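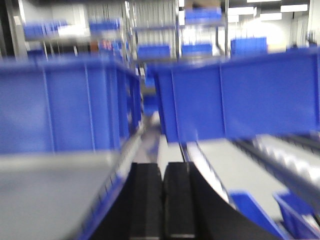 Stock Rotation in Shared Parts Stores: Changes From March

2 min read

The parts store at Brolldale moves to a first-expired, first-out rule in March. Until now, stock has been issued in order of receipt. That works for fasteners and brackets, which do not age in any way that matters to us. It works poorly for seals, adhesives and anything else with a shelf life, where a later delivery can carry an earlier expiry date.

Anum Awan reviewed the issue records for the sealant and gasket lines over the winter. In 13 cases, a batch was written off while a longer-dated batch of the same part had already gone out to the workshops. None of these were picking errors. The system told staff to take the older receipt, and they did.

What changes

The expiry date becomes a required field at goods-in. If a supplier does not print one, the receiving clerk enters the date of manufacture and the system works out the expiry from the part record. Deliveries with neither date go to the hold area and are not put away until the supplier has confirmed one in writing.

Pick lists will be sorted by expiry date first and receipt date second. Parts with no shelf life keep the existing order, and their labels stay the same.

Mixed batches in one location are no longer allowed for dated stock. A location holds one batch until it is empty. Lodhi, our main gasket supplier, often splits an order across two batches, so expect to use more locations for that range. Space has been set aside at the far end of the second row.

Short-dated stock

A report of all stock within 30 days of expiry will run each morning at 6:00. Workshop leads get a copy and can claim items against planned jobs. Items that are still unclaimed with 10 days left are offered to the Arow site, which uses the same sealants in larger amounts. Transfers go on the regular van and need a transfer note, even for a single tube.

Expired stock is to be booked out the same day. It should not be kept for training or test pieces unless it is marked and moved out of the store — an unmarked tube on a bench looks the same as a good one.

Labels and software

Dritilex has supplied the new label template. The expiry date is printed in the upper right corner in year-month-day order, and the batch number sits below the bar code. Old labels remain valid for undated parts. Dated parts already on the shelf will be relabeled row by row, starting with adhesives.

The handheld scanners need an update before the change takes effect. Leave them docked overnight and check that the batch screen shows an expiry line before the first pick. Scanners without that line should be returned to the stores office.

Questions about part records go to Anum Awan.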